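Notes on the bottle set in the Pendero repository. Questions about the files go to Benedikt Pfister; questions about the bottles go to Nkrumah Arthur.

## What is in it

Clearing used plastic drink bottles off a table and into a lined mesh bin. Bottles keep their labels. Some are crushed and some still have their caps on. The table has a white top and is not cleaned between runs, so expect scuffs.

| Folder | Contents |
|---|---|
| `table/` | 2000 stills, bottles and bin |
| `close/` | 435 stills, bottles at short range |
| `labels/` | text transcribed from labels, UTF-8 |
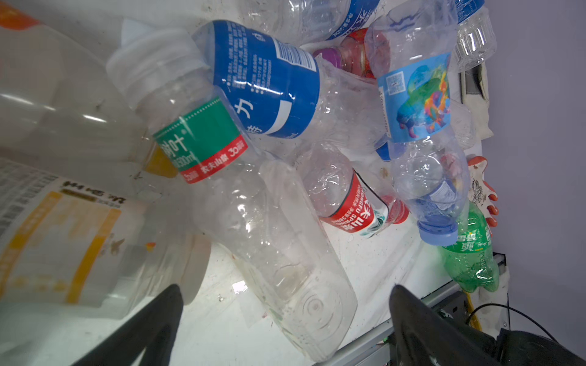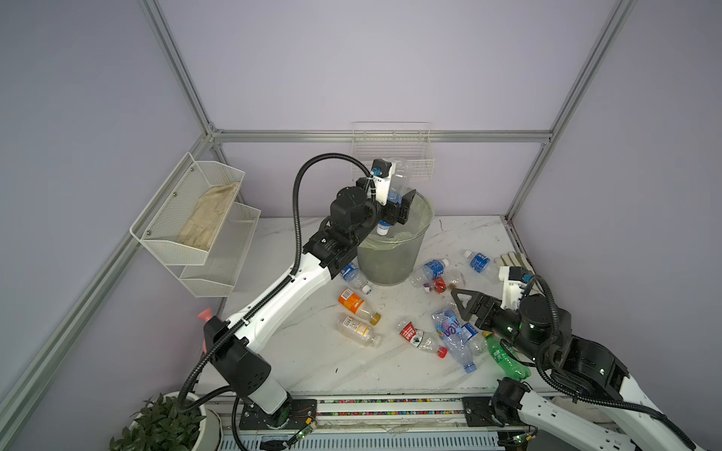 *Plastic bottles on the white tabletop: close up (first), and with the bin (second).*

## Labels

Many labels are in Chinese. We transcribe only what can be read in the still, so a brand such as 农夫山泉 gets a full entry, and a label that is folded or turned away may have a single character or nothing. Printed volume goes in its own column. If only the "ml" shows, leave the number blank.

Colors are recorded for the label and the cap separately. Tinted bottles also get a body color.

## Known problems

- Clear bottles lying across each other are hard to outline. Check the overlap by hand.
- 100 entries in `labels/` still use the old column order from June.
- `crushed` was marked by 2 people who did not always agree.

## Changes

Nov 19, 2022: bin liner added to the object list, duplicate stills removed from `close/`.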